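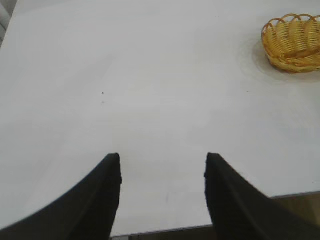
白い天板のテーブル

小さな会場でサントゥールを聴く
ドルカムの夏季公演にみる調弦、残響、客席の条件

ドルカム(Drukham)の夏季公演は六月に始まる。主会場のファドゥラム(Fudurham)は客席384席のホールで、もとは講演会場として設計された。舞台は浅く、反射板は固定式で、客席後方の壁には布張りの吸音面がある。オーケストラには狭く、ピアノ独奏には乾きすぎるという評価が長く続いてきたが、イラン古典音楽の打弦楽器サントゥールにとっては扱いやすい部類に入る。

本稿では、この会場で演奏を続けているシアマク・ソルタニ(Siamak Soltani)氏の準備作業を中心に、打弦楽器を小規模会場で鳴らす際の技術的条件を整理する。公演の批評は扱わない。

楽器の構成

サントゥールは台形の共鳴箱に金属弦を張り、細い木製のばちで打つ楽器である。標準的な楽器では、一つの音に対して四本の弦を同じ高さに揃え、それを18組並べる。弦の総数は72本になる。半数の組は真鍮または青銅系の弦で低音域を受け持ち、残る半数が鋼弦である。弦は一組ごとに独立した駒に載り、鋼弦は駒の左右両側を打ち分けることができる。左側では右側のオクターブ上の音が得られる。

共鳴箱には主にクルミ材が用いられる。内部には魂柱に相当する小さな柱が数本立ち、表板が弦の圧力で沈むのを防ぐ。柱の位置は製作者によって異なり、同じ寸法の楽器でも中音域の減衰に差が出る。ソルタニ氏の現在の楽器はサンドゥ工房(Sandhu)で調整を受けたもので、柱のうち二本を低音側へ寄せてある。低音弦の立ち上がりがやや遅くなる代わりに、打撃直後の表板の雑音が減ったという。

ばちはメズラブと呼ばれる。人差し指と中指で挟み、親指で支えて持つ。打面に何も貼らない裸のばちと、フェルトなどを貼ったばちがあり、二十世紀後半以降は後者を使う奏者が増えた。裸のばちは高次倍音が多く、音の輪郭が明瞭になる。フェルトを貼ると打撃音が抑えられ、基音の比率が上がる。どちらを選ぶかは奏者の流派と曲目によるが、会場の残響も判断材料になる。

四本の弦を揃える

一組四本の弦は、理論上は完全に同じ高さに合わせる。実際の演奏会では、この四本の間にわずかなずれが生じる。ずれがごく小さければ音に厚みが加わり、減衰の途中でゆるやかなうなりが聞こえる。大きくなるとうなりが速くなり、旋律の音高そのものが曖昧になる。

ソルタニ氏はまず各組の一本目だけを電子チューナーで合わせ、残る三本は耳で一本目に合わせていく。四本を個別にチューナーで合わせる方法もあるが、表示の許容幅の中で四本がばらつくことがある。隣り合う弦を直接聴き比べるほうが、組の内部の誤差は小さい。作業中は鳴らさない弦をフェルトの帯で押さえ、共鳴による干渉を避ける。

調弦の所要時間は70分を見込む。輸送後の初日はこれに予備の時間を加える。表板にかかる総張力が大きいため、一方の端から順に上げていくと、後半の弦を張り終える頃には前半の弦が下がっている。そこで全体を粗く合わせてから、もう一度最初の組に戻る。二巡目は微調整だけで済むことが多いが、低音弦の下がり方が大きい場合は三巡目を行う。

調弦ピンはねじ切りのない金属製で、木部との摩擦だけで止まっている。回しながら軽く押し込むのが基本だが、押し込みすぎると次に緩める際に急に戻る。力加減は楽器ごとに違う。サンドゥ工房では調整を引き受ける際、ピン穴の状態を一つずつ記録し、緩みのある穴には薄い木片を入れるか、一段太いピンに替える。太いピンへの交換は元に戻せないため、優先順位は低い。

温度と弦の材質

会場の温度が変わると弦の張力も変わる。金属は温まると伸びるので、張力が下がり、音は低くなる。鋼と真鍮では熱膨張率が異なり、真鍮のほうが大きい。弾性率や張力の条件も違うため、同じ温度変化に対して低音側と高音側の下がり方は揃わない。

この性質は舞台照明の扱いに直結する。ファドゥラムの照明設備はLEDへの切り替えが終わっておらず、前明かりの一部に従来型の灯体が残る。調弦を作業灯の下で行い、開演と同時に前明かりを全点灯にすると、弦は数分で温まり始める。ソルタニ氏の公演では、調弦の開始時点から本番と同じ照明を入れておく。客席の空調も同様に、開場の前から本番の設定で運転する。

湿度の影響は弦よりも木部に現れる。表板が湿気を吸って膨らむと駒がわずかに持ち上がり、張力が上がる。乾燥すると逆になる。温度の影響が分単位で出るのに対し、湿度の影響は時間単位、場合によっては日単位で続く。楽器は公演前日の午後にホールへ搬入し、ケースの蓋を開けた状態で舞台袖に置く。直射日光と空調の吹き出しが当たる位置は避ける。

旋法と曲順

イラン古典音楽の旋法体系はダストガーと呼ばれ、一般に七つの主要なダストガーと、そこから派生するアーヴァーズに分類される。半音より狭い、あるいは全音と半音の間に位置する音程が使われ、音高を下げる記号はコロン、上げる記号はソリーと呼ばれる。いずれも固定の値ではなく、旋法や奏者によって幅がある。

サントゥールは演奏中に音高を大きく変えることが難しい。ある旋法に合わせて調弦した楽器で別の旋法を弾くには、駒を動かすか、弦を張り直すか、調弦の異なる二台目を用意する必要がある。駒の移動で得られる変化は小さく、左右の音のオクターブ関係も崩れるため、応急的な手段にとどまる。

そのため公演の曲順は調弦の制約を受ける。ソルタニ氏が今季の前半に置いているのはシュールの系統で、休憩をはさんで後半がマーフールになる。マーフールの音階は西洋の長音階に近く、シュールから移るには複数の組を合わせ直さなければならない。休憩時間だけで終える作業としては無理があるので、後半用の楽器を舞台袖で別に準備する。二台目は前半の間、照明の当たらない場所に置かれる。休憩に入るとすぐに舞台へ出し、照明の下で再度確認する。

「客席から見れば、楽器を替えただけに見えます。合わせる側の仕事は二倍です」とソルタニ氏は言う。

一台で通す場合は、調弦の共通部分が多い旋法を組み合わせる。シュールとその派生であるダシュティー、アブーアターなどがこれにあたる。地方公演や学校での演奏では、輸送の都合からこちらの構成が多い。

残響と打撃の速度

打弦楽器には、弦の振動を止める機構を持つものと持たないものがある。ピアノは前者、サントゥールは後者である。奏者が手で弦を押さえない限り、打った音は自然に消えるまで鳴り続ける。音階を速く下りれば、先に打った音の残りが次の音に重なる。楽器自体がすでに長い余韻を持っており、そこに会場の残響が加わる。

石造の礼拝堂のように残響の長い空間では、単音のゆっくりした旋律は豊かに聞こえるが、チャハールメズラブのような速い器楽曲では音が濁る。チャハールメズラブは一定の音型を繰り返しながら旋律を織り込む形式で、持続的に打たれる基準音と旋律音との音量差が聴き取れなければ構造が伝わらない。ファドゥラムの後壁の吸音面は、この種の曲で有利に働く。

一方、残響が短い会場では、リーズと呼ばれるトレモロの粗さが目立つ。左右のばちを交互に細かく打って音を持続させる奏法であり、左右の強さが揃っていないと、粒の大小がそのまま客席に届く。残響の長い会場で隠れていたものが聞こえるわけで、練習室で問題がなかった箇所でも、会場での確認が要る。

ソルタニ氏はファドゥラムでは薄いフェルトを貼ったばちを使う。厚いフェルトでは高音が後方の席まで届きにくく、裸のばちでは前方三列で打撃音が強すぎた。ばちの重さは変えず、貼る素材だけを替えて比較したという。フェルトは使うにつれて圧縮されて硬くなるため、張り替えの時期も音色に関わる。張り替えた直後のばちは音が鈍く、本番には使わない。

楽器台の高さと床

サントゥールは床に座って弾く場合と、台に載せて椅子で弾く場合がある。ファドゥラムの客席は勾配が緩く、床に座ると中央より後ろの席からは手元が見えない。このため公演では台を使う。

台は脚の剛性が重要になる。軽い折りたたみ式の台は打撃のたびに横に揺れ、ばちの到達位置がずれる。台の天板が共鳴箱の底面に広く接すると底板の振動が抑えられるので、楽器は小さなゴム脚で浮かせる。ゴムが柔らかすぎると楽器自体が沈み、連打の際に高さが安定しない。硬さの選択には幅があり、サンドゥ工房では楽器の重量に応じて数種類を使い分けている。

舞台床は木張りで、中央部の下は空洞である。台をここに置くと低音がわずかに増す。補強材の真上に置いた場合との差は客席前方で聞き取れる程度で、後方ではほとんど分からない。ソルタニ氏の位置は中央からやや下手寄りに決まっている。共演するトンバク(杯形の片面太鼓)を上手側に置き、皮面を楽器のほうへ少し向ける。二人の距離が開くと、速い部分で互いの打点が聴き取りにくくなる。

拡声と収録

384席の規模であれば、サントゥールとトンバクの二重奏に拡声は要らない。歌が入る編成でも同様である。ただし満席時は衣服による吸音があり、空席の状態で行うリハーサルより高音が弱くなる。リハーサルの段階で少し明るすぎると感じる程度が、本番では適正になる。

収録は今季からウィデオ(Wideo)が担当している。主マイクは客席前方の上部に吊ったステレオ一組で、補助として楽器の近くに一本ずつ置く。サントゥールの近接マイクは位置によって音の偏りが大きい。高音側に寄せると打撃音が強調され、低音側に寄せると共鳴箱のこもった音が増える。ウィデオでは楽器の奥側、奏者から見て正面のやや高い位置を採用している。ばちの軌道に入らず、客席からの視線も遮りにくい。

近接マイクの信号は主マイクに比べて先に到達するため、混合の段階で遅延を加えて時間を揃える。揃えないまま混ぜると打撃の立ち上がりが二重になり、音像がぼやける。圧縮処理は最小限とし、減衰の部分を持ち上げない。四本の弦のうなりは減衰の中ほどで最もよく聞こえるので、そこを持ち上げると調弦の誤差が実際より大きく感じられる。

録音を前提とした公演では、弦の劣化も早めに管理する。弦は汗や湿気で錆び、打点付近に疲労が集中する。鋼弦は切れる前に倍音が濁るが、真鍮弦は比較的急に切れる。演奏時間の累計が100時間に達した組から交換の候補に入れ、公演の直前には替えない。張りたての弦は伸びが落ち着かず、数日にわたって下がり続ける。本番中に一本が切れた場合は、残る三本でその組を鳴らす。切れた弦が隣の組に触れていれば、曲間に外す。

座席の選び方

座席については、聴く目的によって適した位置が分かれる。打撃の細部や手の動きを見たい場合は、前方の下手側がよい。台の向きの関係で、上手側からは左手の動きが右手に隠れる。音の混ざり方を優先するなら、中央ブロックの後ろ寄りがよい。最後列は吸音面に近く、音量に対して響きが少ない。

二階席はない。側面の補助席は反射板の正面から外れ、低音が先に減る。補助席は売れ残りから順に割引となるが、トンバクを含む編成では価格差に見合うかどうか判断が分かれる。

開演後の入場は曲間に限られる。ダストガーの演奏では、無拍の導入部から拍のある曲へ切れ目なく続くことがあり、曲間が30分以上来ない場合もある。開演は午後7時、開場はその45分前である。調弦は開場前に終え、開場後の舞台上では最終確認だけが行われる。早めに着席すれば、この確認の様子を見ることができる。

プログラムには旋法名と小曲(グーシェ)の名前が記載される。即興の比重が大きい部分では、記載された小曲の順が入れ替わることや、一部が省かれることがある。印刷部数は各公演100部で、残部があれば終演後に受付で受け取れる。旋法の図は裏表紙に載り、コロンとソリーの位置には記号が付く。二台目の楽器の調弦は別の図になっており、後半の開始前に裏返して読むとよい。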